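Posted in: Workshop notebook / Leather & canvas / Thread tests

July, morning, windows open

Continuing with the strap anchors. Last time I finished with the waxed linen from Mendach and I wrote that I would compare it with the polyester from Ronov on the same canvas. I did the comparison now, but first I had to make the wax again, so the entry begins with the wax.

Wax

The old block became too brittle. When I pulled the thread over it, it left small crumbs in the stitch holes and I had to brush them out. I melted it again in the double pot with a little more tallow. Weight of the pot with the wax before melting was 1163 g, after straining through the cotton cloth and putting everything back it was 1153 g. So ten grams went away, and I believe most of it is in the cloth. The cloth had much dirt and short fibers in it. Next time I strain through the finer cloth, also if it takes longer.

I poured the wax in the small tin and left it alone until it was firm in the middle. The new block is softer, it takes the thread without a noise. With the old one there was a squeak which I did not like. On the linen the coating looks even after two passes. On the polyester it stays more on the surface and comes off on the fingers, so I would do one pass only and then rub with paper. 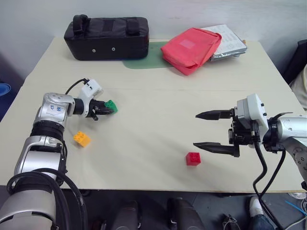
Stitching the samples

Canvas strips, folded double at the end, webbing laid on top, box stitch with a cross inside. I marked the holes with the pricking wheel at 6 per inch for the first group and 8 per inch for the second. All by hand with two needles. I know the machine would be quicker, but the repairs we get are mostly on places where the machine foot cannot enter, so a machine sample would tell me little.

What I noticed while sewing:

- Linen at the wider spacing lies very nicely and the box is flat.
- Linen at the closer spacing is slow work, and in one corner I cut through the earlier thread with the awl. I opened that row and did it again.
- Polyester slides, so the tension must be corrected at every stitch. If I stop for a telephone call I see it afterward in the row.
- Left hand pulls harder than right hand. Thijs Koster told me this already in the spring and I did not believe him.

Pulling

I hung the strips from the beam hook with the lever and pulled slowly until something opened. I have no good scale for this, the spring scale is still away for repair, so I only write what failed and in which order. Please nobody take from these notes a strength in kilograms.

Linen, wider spacing: the thread broke first, at the corner of the box where the cross begins. Canvas remained good, the holes a bit long. Linen, closer spacing: the canvas tore along the holes like a stamp, and the thread was still whole. For a customer's bag this is the worse result, because a broken thread I can replace in half an hour and a torn panel I cannot. Polyester, wider spacing: it held longest of all by feeling, and then the webbing began to creep under the stitches. Polyester, closer spacing: canvas tore again. 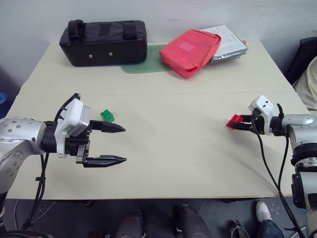 Rivets are the other half of the question. Many repairs come to us where somebody has put a rivet in the middle of a strap anchor and hoped it will carry everything, and then the canvas goes in a circle around the post. My opinion is still that the stitches should carry and the rivet should only stop the corner from lifting. On padded material I am less sure. The black quilted bag at the back of the table has two small round rivets in its front face, near the lower middle, and I would like to try the same size on a padded sample, once with a washer behind and once without. The padding compresses under the cap, so the post length must be chosen with the padding already pressed, and I always forget this and choose it too long. Then the post bends when I hit it.

I looked in the Kalinowski catalog for shorter posts. They list them, only the minimum order is larger than we use in a year. Prorden has them in mixed bags. I will ask if they can separate.

For next time

- Repeat linen, wider spacing, with the two corner stitches doubled.
- One more try with polyester, but webbing glued lightly before stitching against the creeping.
- Padded sample with rivets, both ways.
- Write the date of melting on the wax tin. It is not written now.
- Bring the awl to Thijs for sharpening, the tip is a little bent since the corner I mentioned.

The broken samples are in the flat drawer, with paper labels tied on. The label of the second polyester strip has the wrong spacing on it, I have crossed it out and corrected in pencil.

Get new notebook entries by email. Enter your address to subscribe. You can unsubscribe at any time.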